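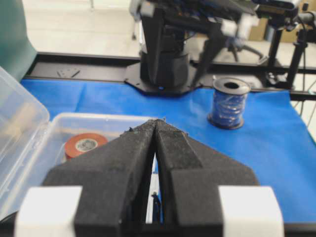

Asmaa El Idrissi asked, in a note that reached the newsletter desk after the last issue, whether the loan kit would come with finger pads already fitted, or whether each group would be expected to cut and glue its own. She added that her group had lost two afternoons to that job on an earlier kit and did not wish to repeat it.

The pads are fitted before delivery. The Brarkideck tabletop kit is supplied by Kestora with padded fingers in place and one spare set in the parts tray. The Sirnesby Technical Learning Service has had a kit on review since April, and member groups may now apply to borrow one. The notes that follow summarize the review and set out the terms of the loan.

What the service offers

Each loan is for one term and covers the kit, delivery, a half-day setup visit and telephone support on working days. The service holds three kits at present. The loan fee is $359 per term for member groups. Groups outside the membership may apply at $500, and their applications are considered once member requests have been met. The fee does not cover finger pads beyond the spare set, or damage to cables caused by improper routing.

A refundable deposit is also required. Details are on the application form.

What was reviewed

The review team, led by Quentin Vidal, used the kit for small handling tasks of the sort that member groups run in their own workshops: picking up rolls and spools, moving them in and out of open storage boxes, and returning them to a marked spot. The team recorded 3000 attempts over the review period. Of these, 166 ended in a dropped or missed item. Most of the drops involved rolls lying flat, where the fingers had little to close on. Items standing upright gave far less trouble.

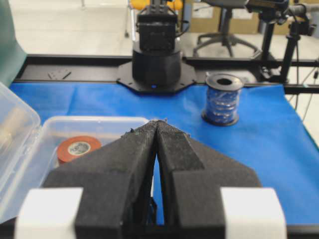 The team also looked at how long it takes a new operator to become comfortable with the controls. Staff with no earlier experience were able to complete a simple pick and place after one morning of instruction. Moving an item over the wall of a box took longer to learn, and the team recommends that this be left to the second session.

The printed manual was found to be clear on assembly and weak on calibration. It gives the correct order of the steps but does not say how far each joint should be from its stop before the routine is started. The service has written a two-page supplement, which will be packed with every loan. Kestora has been sent a copy and has said that it will consider the text for the next printing.

Points for attention

Finger pads wear at the tips. The team changed its pads twice during the review and suggests that groups check them weekly. A worn pad still grips a soft roll well enough, but it will let a smooth spool turn in the fingers.

Clear plastic boxes require some care in placement. Operators working from the wrist camera view alone tended to misjudge the near wall, and a number of early attempts ended with a finger resting on the rim. The team moved to using a side view as well, and contact with the rim became rare.
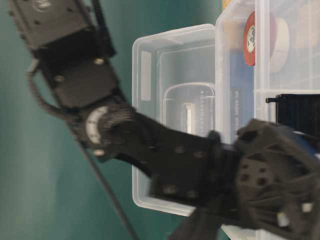
Cables should be left with enough slack for the full travel of each joint, and should be checked by hand before power is switched on. The manual's diagram shows the cable tied too close to the second joint. Groups are asked to follow the drawing in the supplement instead.

The software installs without difficulty on the computers most groups already own. An optional tool for recording and replaying tasks, sold under the name Ķēniņš, was not part of the review and is not included in the loan. Groups that wish to add it should write to Kestora directly.

Recommendation

The review team considers the kit suitable for adult learners and for supervised groups of older students. It is not recommended for unsupervised use - the emergency stop works as it should, but it must be within reach of a person who knows when to press it. A table at least as deep as the arm's full reach is advised.

How to apply

Applications should be made on the loan form, available from the Sirnesby office. Forms received by 2022-08-26 will be considered for the autumn term. Groups should name one person who will attend the setup visit and sign for the kit. Later applications will be held for the following term.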